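Accueil > Manuels en ligne > Économie domestique et alimentation > Partie 2 > Chapitre 2

Ce site utilise des cookies de mesure d'audience. En poursuivant votre lecture, vous acceptez leur dépôt. Accepter -- Paramétrer

CHAPITRE 2
La conservation des denrées dans l'habitat collectif

La manière dont un ménage range ses provisions dépend d'abord du logement qu'il occupe. Dans les immeubles du quartier de Drernport, la cuisine a longtemps partagé ses fonctions avec la cave et le cellier; la disparition progressive de ces deux pièces a reporté sur le mobilier intérieur l'essentiel du stockage. Le présent chapitre étudie les conséquences de ce transfert sur les achats, sur la durée de garde des aliments et sur l'organisation des repas.

On distinguera d'emblée la réserve et le garde-manger. La réserve réunit des produits stables -- farines, légumes secs, conserves -- dont le renouvellement suit un rythme mensuel ou saisonnier. Le garde-manger reçoit les produits entamés ou fragiles et demande une surveillance quotidienne. Les deux notions se recouvrent en partie dans l'usage courant, mais leur confusion fausse la plupart des inventaires domestiques.

L'enquête Ollia, menée auprès de 2937 foyers, constitue la source principale du chapitre. Chaque foyer a tenu un carnet d'entrées et de sorties pendant 60 jours, à compter du mois de janvier. Les carnets ont ensuite été dépouillés selon la grille Lozano, dont les rubriques sont reproduites en annexe.

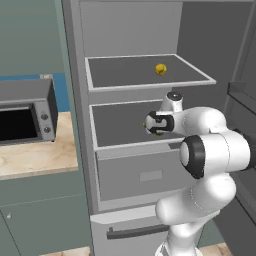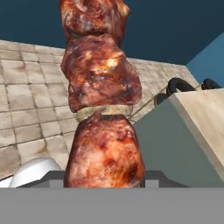
Département d'économie domestique et d'histoire de l'alimentation -- Institut Jokwood

Trois facteurs commandent la durée de garde: la température, l'humidité et l'exposition à la lumière. Les agrumes supportent plusieurs jours dans un meuble aéré. Les viandes, crues ou cuites, relèvent exclusivement du froid et ne figurent dans les carnets qu'à la rubrique des produits réfrigérés. Les corps gras occupent une position intermédiaire, que la section 2.3 examinera séparément.

À l'issue du chapitre, l'étudiant devra être en mesure de classer une denrée selon sa stabilité, de lire un carnet de foyer et d'en tirer un taux de rotation. Il est recommandé de revoir au préalable les définitions du chapitre 1, notamment celles de perte et de rebut.

2.1 Du cellier au placard

Le cellier se définit moins par sa surface que par son orientation. Placé au nord et ventilé par une ouverture basse, il maintenait une fraîcheur suffisante pour les racines et les pommes. Le placard qui lui succède est adossé à une cloison chauffée, souvent voisine du four.

À consulter également
Chapitre 1 -- Achats, pertes et rebuts
Chapitre 3 -- Le froid domestique
Annexe A -- La grille Lozano
Annexe B -- Modèle de carnet de foyer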